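Spent the weekend and most of today on the old Dell tower. Writing it up in pieces as I go, mostly so I can find it again later.

Background: it sat under the front desk at Lazaridis for years running the label printer and not much else. They cleared out the office last September and I took it home for nothing. It has been in my hall closet since then.

The plan is a small file box for the apartment. Photos, scanned paperwork, backups of two laptops. No games, no video editing. It only has to stay on and be quiet.

First boot took close to four minutes to reach the desktop. The fan ran high the whole time. The clock had reset too, so the coin battery went on the shopping list before anything else.

Checked the old drive before touching it. 200 GB used, nearly all of it printer spool files and old updates. Lazaridis had already taken off what they wanted. I still asked twice before wiping it.

Opening it is easy on this model. Unplug everything, hold the power button in for a few seconds to drain it, lay it on its side, take the side panel off. I keep the panel flat next to the case and put screws in a jar lid. I don't put screws on the panel anymore. One slid off into a heating vent two years ago and it's still down there.
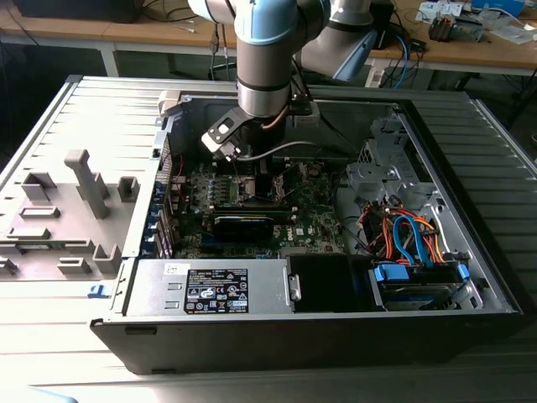
Memory first. The sticks in these come out the same way as in any desktop. Push the clips down at the ends and the stick lifts. Don't pull on it before the clips are fully open.

I had ordered 8 GB from Trurnano, used, tested by the seller. It came in a padded envelope with no antistatic bag. Wrote to them about that. They refunded the shipping and asked me to try the memory anyway.

Tried it. One long test run overnight, no errors. Keeping it. I'd still buy from somebody else next time.

Power supply stays. I read the label, checked the rating against what I plan to hook up, and there is plenty of room. No graphics card going in, so there was never much question.

The drive was the part I had been putting off. The hard disk sits in the cage with the blue connectors on it. On the old cables I pull by the plug and never by the wire. I've broken a SATA plug that way and it isn't fun to pick the plastic out of the drive.

Replacement for the system is a 256 GB solid state drive from Polidine. Cheapest one with a real warranty at the store. It's smaller than the bay so it needs an adapter bracket. The bracket was $8 and I was annoyed about it, but tape inside a computer is a bad idea and I have done it before.

The old hard disk goes back in as the second drive, for stuff I also have copies of somewhere else. It passed its health check but it has a lot of hours on it.

Dust. There was less in there than I expected for a machine that lived on office carpet. Most of it was packed into the front intake. I took the tower out on the balcony and used a soft paintbrush and canned air. Hold the fan blades still with a finger while you spray.

Monday, March 25, 2019: everything back together. First try, no boot. Three beeps and a blinking light. I had not seated one of the sticks all the way. Pushed until both clips snapped and it came up fine.

Install took about 25 minutes, including making the USB stick a second time because the first one was bad. Boots fast now. I didn't time it but I can't leave the room and come back anymore.

Noise is better too. Still a hum from the old disk. I might put it to sleep when nothing is reading from it.

For the people asking if it's worth it: depends what you have lying around. I've spent less than a new external drive enclosure with two bays would cost me. If you'd have to buy the tower as well, I'd look at something smaller that uses less power.

Next is the backup software. I've used Tristgate at work and it's fine, a little slow with lots of small files. Going to give it a week on one laptop before I trust it with both.

Also need a shorter network cable. The one I have goes around the couch twice.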